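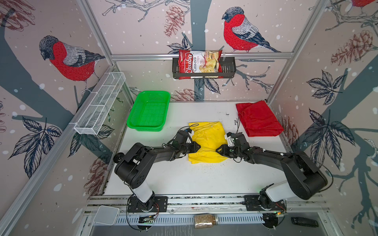

My grandmother kept her dishcloths in a drawer that stuck, and she would no more have wiped a table with a dirty one than served guests on the floor. I think of her most evenings in November, when it gets dark before supper and the crumbs seem to multiply, and I have a yellow cloth that has seen better weeks.

A good wiping cloth is such a small thing to have opinions about, and yet I've never met a person who keeps house without them. Some swear by old T-shirts. Some like a thin cotton square that dries by bedtime. My neighbors in Dostwood, where I lived for the better part of my thirties, mostly bought theirs at the hardware store on the corner, in bundles of 20, and handed half of them over to whoever had just moved in. I still have two of mine, gone soft as flannel.

What I like about a yellow one is that it shows everything. Wipe up coffee and there it is, looking back at you, and you know perfectly well it's time for the wash. White tables work the same way. We put one in when we redid the kitchen, and my husband warned me that every speck of toast would stand out on it, and he was right, and I've come to be fond of that. On our old brown table the crumbs could hide for days. On white, you see them, you sweep them up, you're done before the kettle boils.

There is a bit of a knack to crumbs, though. A flat cloth pushed across the top just herds them over to the other side, and then onto the floor, where you step on them in your socks. Bunch it up a little first, so there are folds for the bits to catch in, then bring it toward you in slow strokes. Fold it in on itself before you lift it. Shake it over the sink or, if you're lucky enough to have a back step, out the door for the birds (ours are sparrows, mostly, and not at all fussy).

The rest of the battle is giving things somewhere to live. I resisted baskets for years because I thought they were what people bought in place of tidying, but a green plastic one with mesh sides changed my mind. It goes on the table empty at the start of the evening, and all the odds and ends that have washed up there go into it: pens, a single mitten, the mail. Mesh is the thing to look for, by the way. Crumbs fall through, and you can rinse the whole business under the tap.

Walls help too. A wire rack with compartments holds what would otherwise be a stack, and a wire basket hung up at the back is the best place I know for a bag of chips. Ours is usually cassava chips, which my daughter discovered at college and now won't do without. Up there they don't get crushed under the bread, and you can see how the supply is holding out. Cloth bags I simply fold flat, drawstring and all, and leave near a back corner where I'll trip over the idea of them before I go shopping.

And then, if you have any wall left over, put something on it that you're glad to look at while you work. I grew up with plain cream paint and married into a family that believed in wallpaper, and it took me a long time to come around. These days I'd pick bullfinches every time, with those red breasts, and plenty of branches and pinecones to go with them. It makes a small corner feel like the edge of the woods in winter, and wiping up after supper is a good deal nicer in company.

When the table's done I rinse the cloth in warm water, wring it hard, and hang it over the faucet to dry. On washday it goes in hot with the others, without fabric softener, which leaves them slick and no good for picking anything up. The two from Dostwood go in as well. They've earned a gentler cycle, I suppose, but they've never had one.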